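Teaching by demonstration (robotics)

Teaching by demonstration is a family of methods in which a person shows a robot how to do a task instead of writing out each movement as code. It is also called learning from demonstration or, more loosely, robot coaching. The person either guides the arm by hand or drives it from a distance, and the robot's joint positions and camera views are stored together so that a learning program can copy the behaviour later. It is one of the liveliest corners of robotics, and one of the easiest to enjoy as a newcomer: a good first lesson can be as plain as picking up a drinks can!

Guiding by hand

In hand guiding, the motors are set to give way under light pressure and the teacher simply moves the arm. The great charm of this approach is that the teacher feels the weight and reach of the machine directly. Its weak point is that the teacher's own hands often get into the camera views, and that a hand with many joints is very awkward to pose finger by finger.

Remote control

In remote control (teleoperation), the teacher holds or wears a device and the robot follows. Common devices include a small copy of the arm, a tracked glove and a pair of hand controllers. Simple grippers need only an open and close signal. Jointed hands need far more, and matching human fingers to robot fingers, known as retargeting, is a lively subject in its own right.

Typical practice objects

Cans. Thin metal walls make a drinks can a wonderful test of gentle gripping, as too firm a squeeze leaves creases. It can be held lying over at a slant as well as upright.
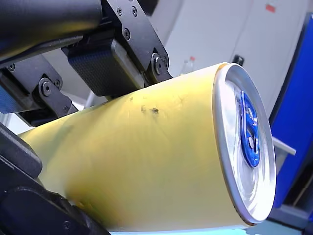 Cups. A plastic cup is light and easily knocked over, so it rewards a slow approach. Tapered cups also tend to slip if held too low.

Soft mats. Foam tiles are often laid over a bench to forgive small errors in height, and they save a good many dropped objects.

Two-arm work

Many set-ups use a pair of arms, which opens up a lovely range of tasks such as passing, pouring and stacking. One arm may hold an object while the other waits its turn, and the waiting arm is recorded as well, because knowing when to keep still is part of the skill. 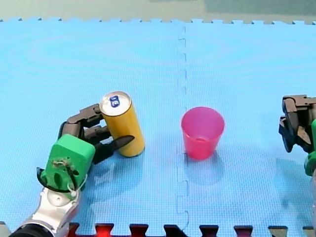 A jointed hand with a green palm grasping a yellow can, with a pink cup and part of a second arm to the right.

Recording sets

The Skamholm practice set, described by Xiaoqing Ren in a workshop note of February 26, 2025, holds 300 demonstrations of 17 tabletop tasks. Each was repeated with the objects moved to new starting places, a simple habit that helps enormously when the robot later meets a table it has not seen before. The set was recorded with Nestus, a remote-control program, and replayed in Luvix.

See also

Retargeting
Haptic feedback
Kırmızıgül grasp notation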